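Chapter 5
Gathering Demonstrations

Contents of this chapter
5.1 What counts as an example
5.2 Planning the spread of examples
5.3 Recording from the wrist
5.4 Labels, rejects and repeats
5.5 Exercises

Chapter 4 treated the policy as a function from observations to actions and assumed that a set of paired observations and actions was already on disk. This chapter drops that assumption. It deals with how the pairs are produced, who produces them, and which of them should be thrown away before training starts.

The running case is the Keteo packing cell. The cell has one arm with a two-finger gripper, a camera at the wrist, and a bench where household goods are wrapped and unwrapped. An operator moves the arm through each task by remote control while the Trulteo logger stores camera images, joint angles and gripper width on a common clock. One pass through a task, from the start pose to the operator's stop signal, is called an episode.

5.1 What counts as an example

The word "example" is used loosely in the literature. In this book an example is a single time step: one observation and the action the operator commanded at that step. An episode contains many examples, and they are strongly correlated. Two neighboring images from the wrist camera differ very little, and a policy learns little from the second that it did not learn from the first. A data set should therefore be reported in episodes as well as in time steps. The Keteo set used in the exercises has 31 episodes of plate handling, recorded by 2 operators.

Correlation also affects how the set is split. If time steps are shuffled and then divided, nearly identical images fall on both sides of the split, and the test error is too low. Split by episode. Where the number of episodes allows, split by object as well.

5.2 Planning the spread of examples

Before recording, list the conditions that are expected to vary when the policy is in use. For plate handling the list includes the tilt of the plate, its position on the bench, the pattern on its surface, and the material under it. Each condition is given a small number of settings. The Oda planning sheet, reprinted in Appendix B, allows 8 settings for tilt and leaves the others to the operator.

Packing material deserves its own line on the sheet. Clear plastic folds differently each time it is handled and returns bright points of light that shift with the camera. Printed rims raise a related problem: a policy trained on one pattern may come to depend on the lettering instead of the edge of the plate.

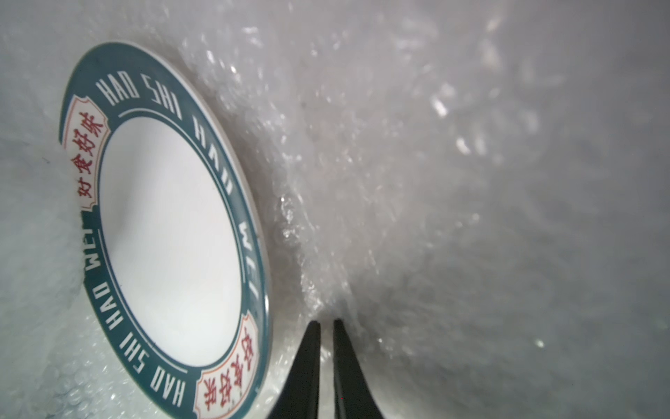 Figure 5.1. Wrist view, plate on bubble wrap, gripper open beside the rim.

Grimus, reading a draft of this section, objected that tilt and surface pattern should not be varied in the same session, as a failure could then be assigned to neither. The objection holds for diagnosis. For training, varying both together covers more combinations for the same operator time, and the sheet follows this second course. Section 5.4 returns to the point with a separate diagnostic set in which one condition changes at a time.

5.3 Recording from the wrist

A wrist camera moves with the gripper, so the fingers keep a fixed place in the image while the object and the bench move around them.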